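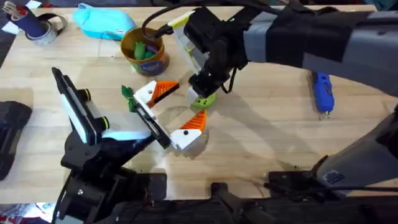 A paper cup holding green and purple toy pieces, with more things on the table nearby.

Print this page | E-mail this page

Why doesn't a paper cup go soggy?

Sun 10 July
By the Husico Kids writers

If you leave a sheet of paper in a puddle, it goes soft and tears. A paper cup can hold a drink all through lunch. Both are made of paper, so there must be something different about the cup.

There is, and you can find most of it with your eyes and fingers. Ask for a clean paper cup that has already been used and rinsed. You will be pulling it apart later.

The paper

Cup paper is thicker and stiffer than the paper in an exercise book. It is often called paperboard. Like other paper, it is made from wood fibres, which are tiny threads too thin to see one by one. The fibres are mixed with lots of water, spread out flat, squeezed and dried. As they dry they grip on to each other.

When paper gets wet, water creeps in between the fibres and they start to let go. A wet tissue falls to bits this way. Thick paper takes longer, but it will go soft in the end.

The lining

To keep the water out, most paper cups have a very thin layer of plastic on the inside. Some have a layer made from plants, and some have wax. Rub your finger around the inside of your cup. It feels smoother than the outside, and a little bit slippery. Drops of water sit on it in beads and don't soak in.

Cups for cold drinks sometimes have a lining on the outside as well. Cold cups collect drops of water from the air, and those drops would make the outside soggy.

The pieces

A paper cup is usually made from two pieces of paper. One makes the wall and the other makes the bottom.

The wall starts out flat, in a shape like a wide, curved fan. If there is going to be a pattern, it is printed while the paper is still flat, as it is much easier to print on something flat than on something round. Then the fan is wrapped into a tube that is wider at the top, and the two edges are joined. Look down the side of your cup for a straight line from top to bottom. If there is a pattern, see whether it matches up where the edges meet. Often it is a little bit out.

The bottom is a circle with its edge folded down. The wall is tucked around it and pressed tight. This leaves a small hollow underneath, so the bottom of the cup doesn't touch the table. The cup stands on its wall.

The rim

Run your finger around the top. The paper has been rolled outwards into a tiny tube. The rim does a few jobs. It is kinder to your lips than a sharp paper edge, and it gives a lid something to clip on to. It also makes the cup much stronger. Try squeezing your cup at the top and then halfway down. The middle squashes more easily.

Why cups are wider at the top

Cups with sloping sides fit inside each other. A tall stack of them takes up hardly more room than a few straight-sided cups would. When we stacked 23 cups in our kitchen, the stack still fitted on one shelf of the pantry. Straight cups would have to sit side by side, or balance on top of each other and fall down.

Pull your cup apart

You will need:
One clean, used paper cup
A bowl of warm water
An old towel
A grown-up, if you are using scissors

1. Find the line down the side and snip off the rolled rim. Uncurl a bit of it and see how much paper was rolled up in there.

2. Peel the wall open along the line. If it won't peel, cut beside it.

3. Push the bottom out and lay all the pieces flat on the towel. The wall should look like the fan shape we talked about.

4. Put the wall in the bowl of warm water and leave it for an hour, or overnight if you are patient.

5. Rub the wet paper with your thumbs. On many cups the paper starts to come off in mushy crumbs and a thin, clear skin is left behind. The skin is the lining. If your cup has a different sort of lining, you might not see a skin at all.

Put the mush in the bin and not down the sink, because it can block the pipe.

Can it go in the recycling?

It depends on where you live. The paper and the lining have to be pulled apart before the paper can be used again, and you have just seen that this takes soaking and rubbing. Some recycling centres have machines to do it and some don't. In Rerdale, paper cups go in the ordinary rubbish bin. In Curkdale there is a separate box for them outside the library. Ask at home or at school what the rule is for your bins.

Using a cup again

A used cup that has been washed and dried is handy for other jobs. Small toys are good things to keep in one — play food, blocks, counters, bits of a board game. A cup has a wide mouth, so it is easy to drop pieces in, and when you want them all at once you can tip it out on the table. If you are sorting toys by colour, use a cup for each colour and write on the side with a marker. Don't pile in too many. A paper cup is very light, and if the pieces stick up high above the rim it will tip over when somebody bumps the table.

You can also use one to grow a bean. Ask a grown-up to poke a hole in the bottom, fill the cup with potting mix and stand it on a saucer. The cup will get soft around the hole after a while, where water can get at the cut edge of the paper. By then the bean should be big enough to move to a pot.

Words to know

Fibre: a very thin thread. Paper is made of lots of them.
Lining: a layer on the inside of something.
Paperboard: thick, stiff paper.
Rim: the top edge of a cup or bowl.

Related items

Why is cardboard wavy in the middle?
What is wax?
How to sort a toy box
Where does glue come from?
Growing beans on a windowsill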